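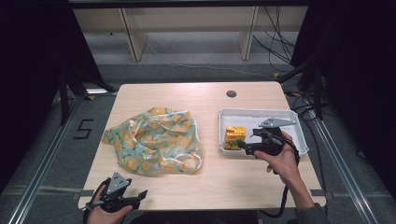 Project meeting minutes, Mellia group, February 2019

I'm on minutes again, so you get my version. Everybody came except the Natodstead people, who dialed in and kept dropping off the call.

Last time's minutes: fine, apart from one typo in the Stöcker order number. I've fixed it.

Where we are with the demonstrations. We have 1,280 recorded with the hand-held grippers, and 569 of those have been through checking. The rest are waiting, and yes, the checking is the slow part (I know, I do it). We talked for a while about what counts as a bad take. Agreed: if the object leaves the table, it's out. If the person fumbles the grasp and then recovers, we keep it. Killeck wanted those thrown away too, but the model trained without them gave up after one missed grasp, and I think that settled it.

The bag result! This was the fun bit. With rigid toys only, the policy got a thin plastic bag into the tray in 8 tries out of 40. With bag takes mixed into the training set it got 21. Same table, same start positions. Natodstead asked if the bag was crumpled the same way each time. It wasn't, we just drop it, and they'd like that written down somewhere. Well, now it is.

Two hands or one? No decision. I'd go for two on anything floppy, but it makes the takes longer and people get tired wrists. We'll try 13 sessions each way and compare.

Cables. Stöcker is sending longer ones. Until then please check yours has some slack before you hit record.

To do: I finish the checking backlog, Killeck reruns the bag test with fresh start positions, Natodstead sends the new scoring sheet. Next full meeting is in May, same room.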